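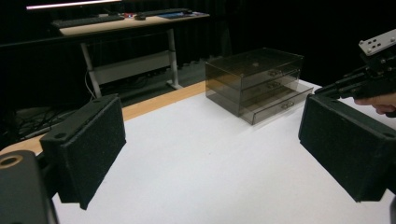
Chapter 7
Teaching by Hand: Learning Manipulation from Portable Grippers

Opening a drawer is one of those skills we stop noticing by the age of three. You reach, you find the handle, you pull along the line the drawer wants to travel, and you stop before the whole thing lands on your foot. Try writing that down as a list of instructions for a machine and you'll fill pages before you reach the second drawer!

For a long time, robot programmers did write it down. Later, they steered real arms from a distance and recorded the motions, a method called teleoperation (Chapter 6). It works well, but the arm is slow, heavy and tied to one lab. This chapter is about a lovely shortcut: leave the arm out of the recording altogether. A person holds the gripper, does the job with it, and a camera mounted on the tool records what the gripper would see. The fingers are the same shape as the robot's, so the view carries over to the machine later on.

The idea rests on a simple question. If the robot only ever sees the world from its own wrist, does it matter whose arm is behind the wrist? Maëlys Courtois and her group put this to the test in the Piltamus study, which we follow through most of the chapter. They recorded 1000 demonstrations of small household tasks, then held back 169 of them to check what the trained policy had learned. The drawer tasks were the hardest of the lot, and they are the ones we'll spend the most time on. Clear and tinted plastics bend and reflect light, small pull handles leave little room for error, and a light box will slide across the table if you tug it at the wrong angle.

By the end of the chapter you should be able to:

- explain how a wrist view differs from a fixed overhead view
- recover the path of a hand-held tool from its video
- describe why soft finger pads change the grasp, and by how much
- judge whether a set of demonstrations has enough variety in it

You'll need the material on camera calibration from Chapter 4. If rotations still feel shaky, reread the last 2 sections of Chapter 3 first.

7.1 What the wrist sees

Hold your thumb and forefinger apart in front of one eye and look at a cup through the gap. As you move in, the cup grows quickly, while your fingers stay the same size and in the same place. That fixed pair of fingers is a wonderful gift to a learning system, and we'll start by working out the geometry behind it.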